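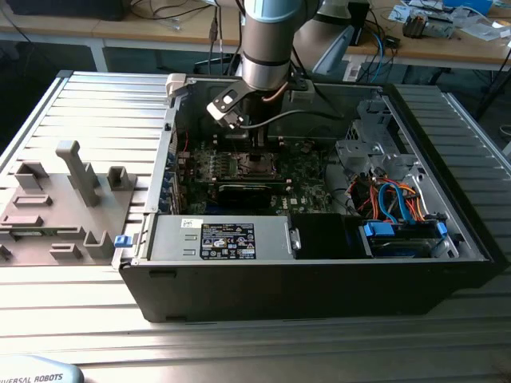

Hearing Loss in Later Life: What the Test Measures and What the Fitting Has to Fix

Sep 8, 2023

Age-related hearing loss usually starts at the top of the range. The sensory cells nearest the base of the cochlea respond to high-pitched sound, and they tend to be the first to stop working. Low-pitched sound is often heard almost as well as before. The result is a person who hears that someone is talking, and can often tell who it is, but misses parts of the words.

The parts that go missing are mostly consonants. Sounds such as s, f, th and t are high in pitch and low in energy. Vowels are lower and louder and carry most of the volume of speech, while consonants carry much of the meaning. This explains the common complaint that other people mumble. It also explains why raising the volume of a television helps less than expected: the vowels get louder along with everything else, and the balance between the sounds stays where it was.

Loss of this type develops slowly and normally affects both ears to a similar degree. A sudden loss, a loss in one ear only, or a loss with pain, discharge or dizziness is a different matter and should be seen by a doctor promptly. Ear wax is another frequent cause of dull hearing in older adults, and it should be ruled out before any test is taken at face value.

The test

A standard hearing test measures the quietest tone a person can detect at a set of pitches. The results are plotted on an audiogram, with pitch running from left to right and loudness from top to bottom, so that a lower mark means poorer hearing. In a typical age-related case the line is fairly level on the left and slopes down on the right.

Tones alone do not predict how well a person follows speech. Two people with nearly the same audiogram can differ widely once there is background noise. A full assessment therefore includes a word test in quiet and, where the clinic has the equipment, a sentence test in noise. The noise test is worth asking for by name. It gives the best available estimate of how a person will do in a restaurant or at a family table, and it provides a baseline against which a later fitting can be compared.

In August, the Moura clinic in Grastberg reviewed the records of 66 clients who had been fitted with hearing aids for the first time and had come back for at least one follow-up. Most reported clear benefit in one-to-one conversation. Far fewer reported the same in groups. The clients who were least satisfied were more often those who had been tested with tones only, although a review of this size cannot show that the test made the difference. 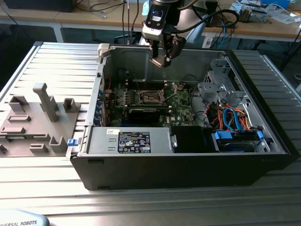
A Dell desktop tower on its side with the panel off, below a robot gripper.

The fitting

A hearing aid is programmed to add more gain at the pitches where hearing is weaker. Software supplies a starting prescription from the audiogram, but the sound that reaches the eardrum also depends on the size and shape of the ear canal and on how tightly the dome or mold fits. To check it, a thin probe tube is placed in the canal next to the aid and the level is measured directly while speech is played. Clinics call this real-ear measurement. Where it is skipped, high-pitched gain is often too low, and the wearer is left with a device that makes the wrong part of speech louder.

Loud sound needs separate attention. In an ear with this kind of loss, the distance between "just audible" and "too loud" is narrower than normal. Modern aids use compression, adding plenty of gain to quiet sounds and little to loud ones. If dishes or closing doors are uncomfortable, the compression and maximum output settings can be adjusted, and the wearer should report the problem before giving up on the aid.

Getting used to the sound takes time. The Moura clinic schedules a first follow-up at 7 days and a second at 6 weeks. Wearers are asked to use the aids for most of the waking day between visits. Occasional use, kept for social events, tends to go badly – the hardest listening situation becomes the only one in which the aids are worn.

Distance and rooms

No hearing aid fully makes up for distance. The level of a voice falls as the listener moves away, while room noise and echo stay much the same. A remote microphone worn by the talker, or an induction loop wired to a room's sound system, sends the voice to the aid without crossing the room.

Civia, a senior housing operator, has fitted a loop in the main hall of its Skirkik building, which seats around 100. To use it, a resident needs an aid with a telecoil and a program that switches it on. Not all small models include one, and some that do are delivered with it turned off. Buyers who attend meetings, worship or theater should raise the point before choosing a model.

Daily upkeep

Most faults that bring an aid back to the clinic are simple. Wax filters block and need changing on the schedule given in the manual, or sooner if the sound becomes weak. Domes harden and should be replaced. Rechargeable models should be seated fully in the charger overnight with the contacts wiped clean. Disposable zinc-air cells start to discharge once the tab is removed, so the tab should stay on until the cell is needed.

Hearing should be retested at regular intervals, and the aids reprogrammed whenever the audiogram has shifted. Bring the charger and any spare domes to the appointment.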